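Workshop notebook, Rurkura Football kit room
09/08/2025
Job 3197, match and practice balls, continued

Carrying on from where I stopped last time, with the big bin of practice balls still to go through and the good ones for the Enine game already put away on the top shelf, where I would be very grateful if everyone left them alone. They are brushed and they are at pressure, and every time somebody has a quick throw with one in the corridor I have to start again with it.

First the leak test, as that is what most of you will want to know about. I pumped up the whole bin the evening before last, all 60 of them, wrote the reading on a bit of masking tape on each one and left them overnight with the heating off and the door shut. In the morning most had hardly moved. A handful were soft enough that you could push a thumb in, and those I put in the sink one at a time and turned slowly under the water, looking for bubbles. Every one of them bubbled at the valve, and I didn't find a single one going at the seam, which surprised me, as I had rather talked myself into thinking the stitching on the older batch was tired.

I should say that I'm not completely happy with the readings. We have two gauges in the drawer, the old dial one and the newer Gultico, and they don't agree with each other. The Gultico always reads a little higher. I have no way of knowing which of them is right, so for this job I used the Gultico from start to finish and drew a line under the matter, and at least the overnight comparison is fair. Bianca has offered to take both of them down to the tyre place and have them checked against a proper one. Bianca, if you are reading this, yes please, and could you take the spare needle as well, it has a bend in it and I think it's letting air past.

Which brings me to needles generally. I had a good look at the leaky valves with the magnifier and two of them have a nick in the rubber, just inside the lip, the sort of nick you get from pushing a dry needle in at an angle when you are in a hurry on the touchline. I know it's cold and everybody is shouting. But please, please wet the needle first, or put a drop of the glycerine on it (small brown bottle, door of the cupboard), and go in straight with a bit of a twist. I've hung a second bottle on a string inside the lid of the travelling kit box so there will always be one to hand away from home.

For the ones which only had a dry valve I worked some glycerine in with the needle, left it, worked it again, and put them back in the overnight row. If they hold they go back in the bin. The two with nicks I have marked with a cross in blue chalk and I'm going to unlace them and have a go at changing the bladders. I have done this before, back in April, and it took me most of an evening, chiefly because I forgot to take a note of how the lace started. So, for my own benefit as much as anyone's:

The lace goes in from the inside at the middle of the row, both ends come out together, and you work out towards one end first and then come back over the top. Pull each pass snug before you move on, as you can't go back and take up slack later without undoing the lot. Have the new bladder in and very slightly inflated before you begin, so that it sits round and doesn't fold over on itself, and tuck the flap in flat underneath. Tap the laces down with the rubber mallet at the end, gently. Dampening the lace first helps a good deal. The awl with the red tape on it is the blunt one, use that, the sharp one will find the bladder sooner or later.

Now leather. The practice balls have had a hard pre-season and a lot of them were slick, really quite shiny along the panels where hands go. I did a batch with the stiff brush on its own and another with the brush and then the conditioner, a thin smear, left to soak in and brushed again. The second lot feel far better to me, tacky without being sticky, and they've gone a lovely dark colour. I passed a few round after the quarterbacks' session and they liked them too, although one said the conditioned ones felt heavier. I put a pair on the kitchen scales and couldn't find any difference worth writing down, so I suspect it's the colour that does it. The 500 ml tin is getting low, there's enough left for the rest of this batch if I'm careful and then we will need another. I've put it on the order sheet under Stoica, who were the cheapest last time and didn't charge us for the delivery, bless them.

A word on drying. Somebody had stood a row of wet balls against the radiator in the changing room after the last training night. I do understand the thinking, but the leather goes hard and then it cracks along the seam and there's no bringing it back, I have tried everything on one of them and it's now the dog's. Wipe the mud off with a damp cloth, let them sit on the slatted shelf with some air round them, and brush them once they are dry. They can wait a day, they're in no rush.

Still to do, in no special order, and if anyone fancies an evening in here with the radio on I would be glad of the company:

Check the overnight row again and write the new readings beside the old ones.
Bladders for the two with blue crosses.
Condition the remainder of the bin, panels first, keep off the laces and the stripes.
Find out where the second pump has gone. It was on the hook.
New masking tape, the last roll has gone brittle and leaves half of itself behind.
Kicking tees: 3 have split at the base, look whether the rubber glue will hold before buying more.

On that last one I'm not very hopeful. The split runs right through the part that takes the weight, and I glued one of the same sort last season and it lasted about as long as it took to walk it out to the field. But the glue is a different one now and it costs nothing to try, so I've cleaned up one of them with the sandpaper, put a good bead along the break and left it under the vice with a scrap of wood either side.
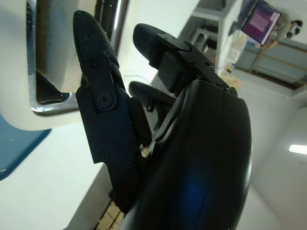 I'll leave it clamped until tomorrow evening and try it with one of the older balls before it goes anywhere near the kickers. If you need the vice in the meantime, the small one by the window is free, only mind the handle, it drops.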